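Put the walls up first

There is a habit in home robotics of treating the enclosure as the last job. People buy the arms, bolt them to a bench, get them moving, and then spend the next two months wondering why nothing behaves the same way twice. My view is that the box should come first, before the arms are out of their packaging, and that it should be a proper box with a back and two sides.

I came to this by doing it the wrong way round. Our shared workshop on Marchand Street has a long bench that everyone uses, and the first pair of arms sat at the end of it for most of a winter. They were driven by hand half the time and by software the other half, and the software half was poor. In the morning the light came in from the left. By four o'clock it was all strip lamps. Someone would leave a red jacket on a stool, or a drill, and the cameras on the wrists would see it every time an arm turned outwards. I retuned things that didn't need retuning. I blamed the motors, then the cables, then a firmware update.

Yolandi Mnguni suggested building a cell out of aluminium extrusion, mostly so the rest of the bench could be given back. We bought the lengths from Gullo, had them cut there, and put the thing up over two evenings. The difference showed in the first week. An arm that sees the same three walls whichever way it turns has far less to be confused by.

Then there was the argument over what to put on the walls. The usual advice is plain grey or plain white board. I had that advice from several people and I think it is wrong for a small build. A plain wall shows every shadow, and it gives a camera nothing to hold on to when you want to know whether the mounting has slipped. We used wallpaper, a big brown leaf print, end of roll from the hardware shop in Horgate. It cost less than a sheet of painted board. The table stayed white, which keeps small things easy to find.

The task we give it is as dull as I could make it. Little objects go on the table and the arms pick them up, one at a time, and sometimes bring them over to the other gripper.
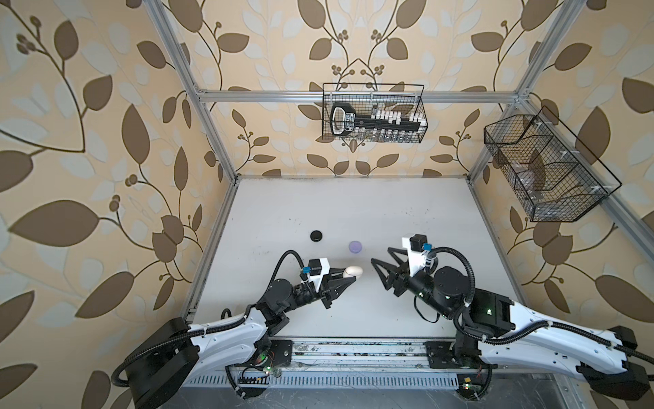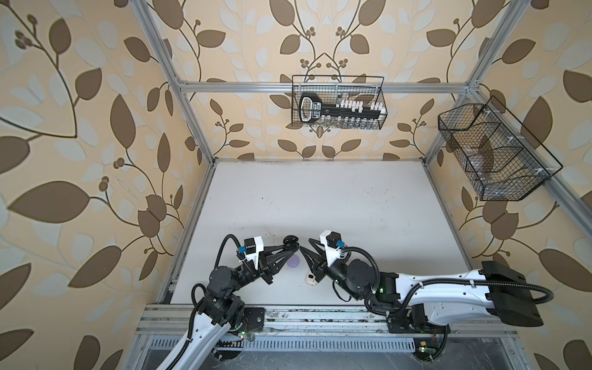 Both arms are bolted to the front rail, and the spare bits live in wire baskets up on the frame.

Issa Haddadin thinks I have this backwards, and has told me so more than once. A robot that works only inside a papered box has learned the box, Issa says, and all the mess I have shut out is the mess it will meet the day anyone wants it to do something useful. Better to leave it on the open bench, put up with the bad months, and end up with something that can cope with a jacket on a stool.

I take the point, and for a firm with a room full of machines it may well be right. It doesn't suit a workshop with one cell and a few evenings a month. When a grasp fails on the open bench there are too many possible causes, and you have no time to go through them. When it fails in the cell I can usually get to the cause before I have to lock up. Over one stretch in March we ran 100 pick attempts with nothing changed between them, then moved one lamp and ran the same again. We could never have done that at the end of the shared bench, where something was always being moved.

You can also let mess in later, a bit at a time. Wallpaper comes off. Lamps can be moved. Next I want to swap the back panel for a different print and leave the sides alone, to see how much the arms mind. Issa's jacket can have a turn after that.

A few practical things for anyone persuaded. Leave the front open, or you will hate every reset. Fix the arms to a rail and leave the table top free, so that you can change the top when it gets scuffed. Ours marks easily and I should have bought a spare. Put the storage up on the frame where it takes no table space, but check the reach before you tighten anything. I had to shift one basket after an elbow clipped it. Allow more cable than you think, in loops, with ties along the links. Clean the front rail more often than I do.

The frame and walls came to roughly 60 pounds, less than we spent replacing a motor I had wrongly decided was faulty. That motor is in a drawer at the workshop, in good order, if anyone in Horgate wants it.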